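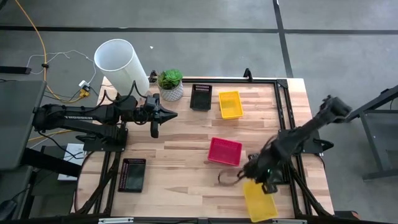

Mi-kyung Gil would like it known that she never wanted to be a composer. She wanted to play the viola in the back row, get paid, go home. She says this twice before the tea arrives, and once more after, in case I hadn't written it down.

I had. First page of the notebook, underlined.

So. The facts, quickly, as she's due at a rehearsal and I'm due on a train. Gil writes music for small groups – quartets mostly, one odd piece for accordion and two cellos – and her new record, Gretimetti, comes out on 7 August 2026. It runs to 138 minutes. Her label asked for half that. She sent them more.

"They were very polite," she says. "Then they stopped being polite, then they put it out."

The label is Komix, small, stubborn, run from two rooms over a dry cleaner's. First pressing of 900 copies. No plans for a second, though Gil thinks they'll cave by January. She's probably right. The last one, Flestetti, was gone in a month and now changes hands for silly money.

Gretimetti was the street her grandmother's piano teacher lived in. Or might of been, the family argues over it. Gil has never been. She doesn't want to go, in case it's a car park.

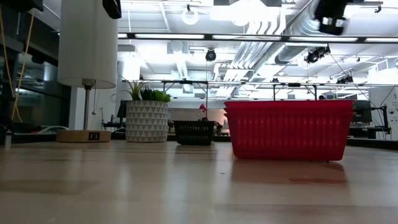
The long piece at the heart of it is called Bettencourt and takes up the whole of side three. Slow start. Very slow. A single viola note, passed about between four players, and it's a good while before anybody does anything you could call a tune. Then the cello comes in low and the whole thing tips over. I played it in the kitchen and let the rice burn.

Chang-ho Shim is the cellist. He and Gil have worked together since college and argue like it. He wanted Bettencourt shorter. She wanted it longer. They recorded 30 takes over a cold fortnight and used the second.

"The second was the one I said we should use," Shim tells me on the phone later. "On the first day. Please put that in."

Gil, when I pass this on: "He said the third."

They are not, for the record, a couple. People ask. They've both stopped minding, more or less, and Shim's husband finds it very funny. Gil lives on her own, up four flights, with an upright she can't get tuned as the tuner has a bad knee. Hence so much of the record being written on paper, away from the keys, at a table by the window. She reckons it changed the harmonies. Wider gaps, fewer fistfuls of notes.

What's next? A tour, short. Then a choral thing she wont discuss, except to say there are no words in it yet and the choir has started asking.

She looks at the clock, swears, finds one glove.

"Viola," she says from the door. "Back row. I'd have been so happy."

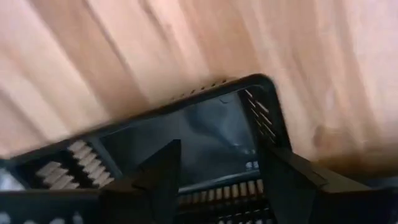
*Gretimetti is out on Komix, double vinyl and download.*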